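The planner stopped at step 288 again. Dehua Deng scrolled up through the log. Grasp found, path found, then nothing for 300 milliseconds, and Godico gave up and went home.

"It thinks the lid is still on," she said.

Mostyn didn't look up. "Tell it otherwise."

She changed 2 lines in the state check and saved the file. It was past midnight at Stavcombe, and the coffee was gone. She went back to the table, sat down and picked up the gripper.

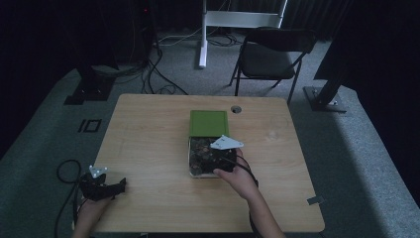 The green lid, off its container.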